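Bench Day at the Chamoun Street Workshop

Posted by Nadja Stöckli, 9 September 2022

The wooden bench in the back room is where most of our small assembly work gets done. Printed parts come over from the Forport side of the building, get checked against the drawing, and go together with small screws. This page covers the ring job for Zerno, order 1727. Select any picture to see it larger.
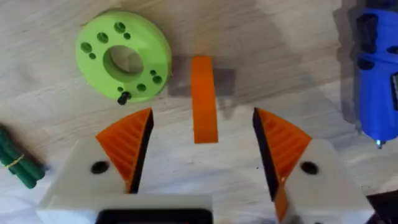
Lime-green disc with its small round holes, an upright orange block, and a blue hand tool on the right.

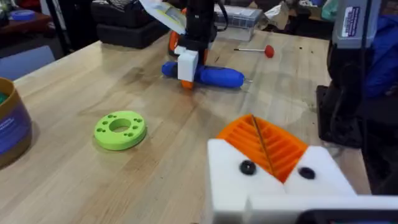 Blue-handled screwdriver just above the bench, with the green ring to the left and a small red-tipped tool on the table. 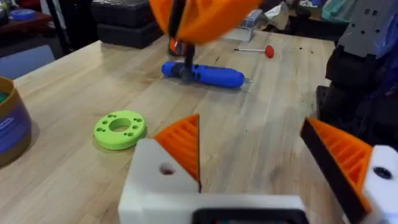

Blue cordless screwdriver lying on its side, bit pointing right. A small hand screwdriver is behind it.

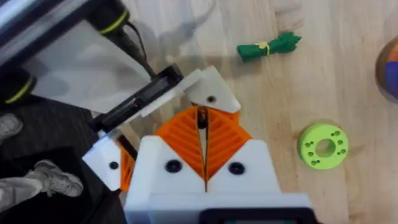

Ribbed orange fingers close together over the light wooden tabletop.

The rings are printed flat and the holes are cleaned out by hand before any screws go in. We set the clutch on the electric driver to 2 and finish the last turn with a hand screwdriver. Going higher strips the plastic, and a stripped ring has to be printed again. The first batch was 39 pieces. If Zerno is happy with the fit, the full run will be 1000, and we will need a second bench for that.

Screws are ordered through Skosix and usually arrive within the week. Please put drivers and bits back in their case at the end of the day and wipe the bench down with a dry cloth. Solvent leaves marks on the wood.

More pictures from the ring job will be added later in September.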